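Section 4 — Covering the Sendeck table with cloth

Applies to the long table and the short one. Round table is in section 6, different clips. Last changed 9/15/24, S. Quezada. Bin any older print-outs, they have the clip order wrong.

Before you start

Table up, legs locked, top wiped. If not, back to section 3.

You need:
cloth (your own or from the Sellutden set)
clips, from the grey bag
the two long weights
soft brush or a dry hand
iron, optional

Top should sit at 700 mm from the floor. The skirt lengths in section 5 are worked out from that height and come up wrong on any other.

CAUTION. Don't cover a table with one leg unlocked. Cloth hides the catch. Check all four by pushing them, not by looking.

4.1 Choosing the cloth

Plain woven cotton is easiest. Anything with a bit of texture stays put. Slippery linings and satiny stuff need the rubber mat underneath (Engelhardt mat, or whatever non-slip you have).

Printed cloth is fine. Two things to settle first — which way is up, and whether the print has words in it. Words are a pain. Covered further down.

Minimum drop over the edge is 11 cm all round. Less than that and the clips have nothing to hold. Long table with an odd-sized cloth: give the front the proper drop, let the back go short, then clip the back corners only.

Note. Washed cloth shrinks. Measure it after the wash.

4.2 Laying it

1. Fold the cloth in half lengthways, right side in.

2. Put the fold along the middle of the table. There's a small notch at each end of the top to line it up with. If yours has no notch it's an early one, use a pencil mark on the underside edge.

3. Open the near half towards you. Let it drop, don't pull.

4. Walk round. Open the far half.

5. Check the drop at the corners with the gauge card. Corners first, then the middle of each side.

6. Shift the whole cloth if it's out. Two people, one each end, lift and move together. On your own, lift one end and then the other in small goes. Dragging it flat just puts the creases back in.

7. Weights on, one at each short end, about a hand in from the edge.

Don't clip yet. Everyone clips too early.

4.3 Smoothing

1. Start in the middle. Flat of the hand or the soft brush.

2. Work out to the long sides first, short strokes.

3. Then the short sides. Lift the weight, smooth underneath, put it back.

4. Leave small soft wrinkles alone. They don't show once things are on the table and they drop out a bit over the day anyway.

5. Long folds are different, see below.

Iron if you must, cloth off the table. Never on it.

CAUTION. The table top is coated. An iron on it, even through cloth and on low, leaves a mark that we can't get out and won't replace.

Note. Knut Stüber sent in a tip about misting the cloth with water before step 1. Works well on cotton, not so well on linen. Let it dry before anything made of paper goes down. Over 43 price cards went wavy on us at the September fair, so do please wait.

4.4 Clips

Order matters:

1. Front left corner.
2. Back right corner.
3. Front right.
4. Back left.
5. Middle of the front, then middle of the back.
6. The rest wherever there's slack.

Going straight round the edge pushes all the spare cloth into the last corner and you end up with a lump. If that's happened, take off the last three clips, smooth out to that corner and go again the other way round.

Clips open with thumb and finger. Stiff when new. The Nulov ones have a left and a right, the arrow points to the floor.

Long table takes the full set. Short table leaves you with spares, keep them in the bag with the weights.

4.5 Printed cloth 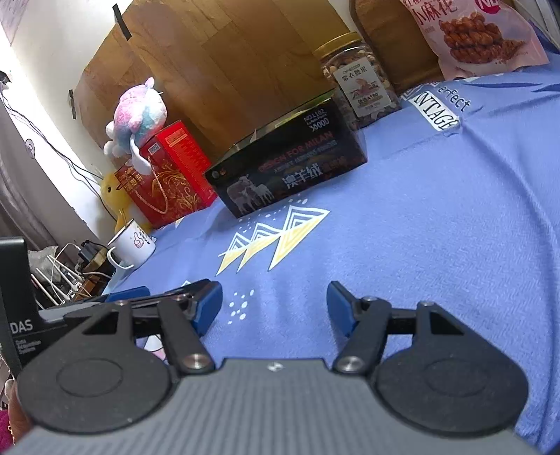

Printed cloth needs one more look over once things are standing on it. Stand at the side you expect people to walk up to and read whatever can be read. Folds eat letters. On the blue cloth with the white peaks and yellow wedges, the folds leave you with "erfect", the first letter gone, and a white strip next to it that only gives you "NTAGE" for the same reason. Fine if you don't mind. If you do, take the weight off at that end, open the fold from the word outwards and smooth again. Same goes for a long curved fold like the one down the right-hand side — chase it sideways to the nearest edge with the flat of the hand, start at the top of the curve, and don't try to press it flat where it lies becuase it will only move over a bit and settle.

Rows of things along the far side are the usual layout, and they hold the cloth there. So smooth towards yourself from that row. If a fold runs in under the row, the things have to come off. Sorry. Lift them, don't slide them.

Which way up:

Print with a top and bottom (peaks, trees, animals) faces whoever stands at the front. Scattered dots and small stars can go any way.

Words running slantwise across the cloth look crooked whatever you do. Line up the hem and ignore them.

Big motif goes in the open space in the middle. Small stuff can go under the display.

4.6 Final check

Clips all shut
Drop even at the front
Nothing trailing where feet go
Weights covered or taken off
Gauge card back in the bag (the one that always gets lost)

Bump the table gently with your hip. Cloth should stay. If it creeps, you want the mat under it, see 4.1.

4.7 Taking it off

1. Clear the table. Everything, not just teh breakables.
2. Clips off in reverse order.
3. Fold the far half over to you, then end to end.
4. Roll it instead of folding again if it's going out within the week. Fewer creases next time.
5. Clips in the bag, count not needed, just feel along the underside for any left on.

Spares: clips are part 29 on the order sheet, weights are on the back page. Order from Sellutden, not from the shop.

Skirts and side panels — section 5.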